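Putting a Processor in Its Socket: What I Learned on the Computer Repair Bench
Ro-un So
Lutham Technical School, Hardware Workshop
February 2, 2022

When our teacher handed out the project topics, I was secretly hoping for the one on old desktops, and I got it! My family's computer stopped working back in July, and I have wanted to know what goes on inside the case ever since. The school got 19 retired desktops from an office in Clalotham, and I was allowed to use the bench in the Lerumham room for all of it.

I started with the socket. The metal load plate swings up on its hinge once the thin wire lever is let go, and underneath are all those tiny contacts that you must never, ever touch with a finger (I was so nervous the first time that I put the lid back down and went for a drink of water).

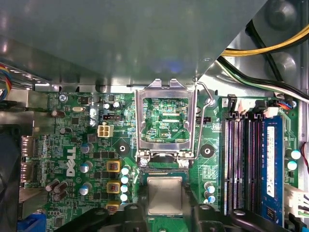

Figure 1. The open CPU socket on the Dell board, with the processor just below it.

Hold the processor by its sides, look for the corner mark, match it to the socket, and lower it straight down. It should drop into place with no pushing at all. Then the plate comes down and the lever goes back under its catch. The lever takes more force than I expected – my partner Cha thought I was going to break the whole thing.

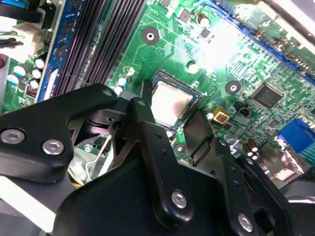
Memory was much easier after that. The modules have a notch, so they only fit one way around, and you press until the clips close. I spent 3 afternoons on this part anyway, mostly because I kept taking things out again to see if I could do it faster. My best time for the processor was 200 seconds and my worst was 353, and I am keeping both in the report.

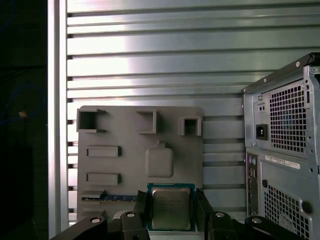
If I did the project again I would write my notes during the work and not at home in the evening, when I had already mixed up which lever did what. I would also like to learn about thermal paste, which we did not have time for. My thanks to Cha for reading the steps out loud to me over and over, and for being so patient about it.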